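Ornby Council Meeting Packs: agenda and minutes binders for local government

Filed under: Town & County Supplies > Meetings & Records

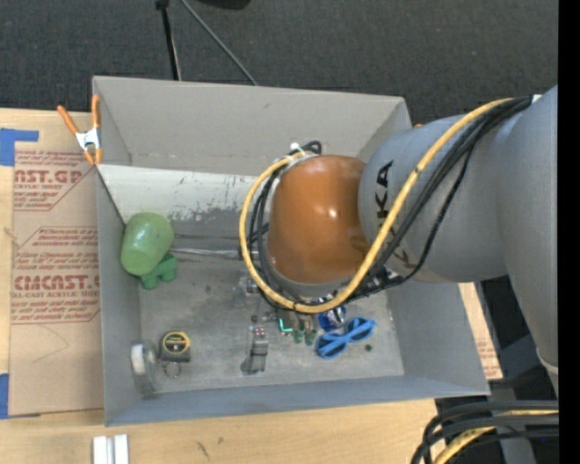 Overview

The Ornby is a binder system for councils, boards and other public bodies that still put paper in front of their members. It holds a full agenda packet, keeps closed-session papers apart from the public ones, and comes with the forms a clerk needs to get from draft minutes to signed minutes.

Each pack covers one council for one year of regular meetings. Special meetings can be added with the refill set, sold separately.

What you get

7 member binders, letter size, navy cover
1 clerk's binder with lock
21 printed divider tabs per binder
100 speaker request cards
1 pad of motion and vote sheets
1 set of seat name holders

The divider tabs follow the order most councils use: call to order, roll call, public comment, consent items, old business, new business, manager's report. Blank tabs are included for anything else. If your rules of procedure set a different order, send us a recent agenda and we will print the tabs to match at no extra charge.

Clerk's binder

The clerk's binder has a wider spine and a front pocket for the sign-in sheet. The lock is a simple key lock, and two keys are supplied. It is meant for keeping papers together between meetings and should not be used in place of a records safe.

Vote sheets

Sheets are two-part carbonless. The top copy goes in the minutes file and the second copy stays on the pad. There is room for the mover, the seconder, each member's vote and any recusal. Councils with more than nine members should order the long sheet.

Changes to this version

Anwara Weerasinghe redesigned the vote sheet in August after clerks asked for a separate line for amendments. The older sheet is still available as a refill while stock lasts. Old and new sheets fit the same pad holder.

Ordering

Item number: 921
Sold by: Stasadeo
Purchase orders accepted from cities, towns, counties and school districts. Tax-exempt buyers should send their certificate with the first order. Orders received before noon are entered the same day. Custom tabs add a week.

Unopened packs can be returned within 21 days. Custom-printed tabs cannot be returned unless we made the error.

For bulk quotes or questions about tab wording, ask for Tharushi Begum on the public sector desk.

Fits with: Drelell wall agenda frame, Drelell ballot box (small)

7 shares | 0 comments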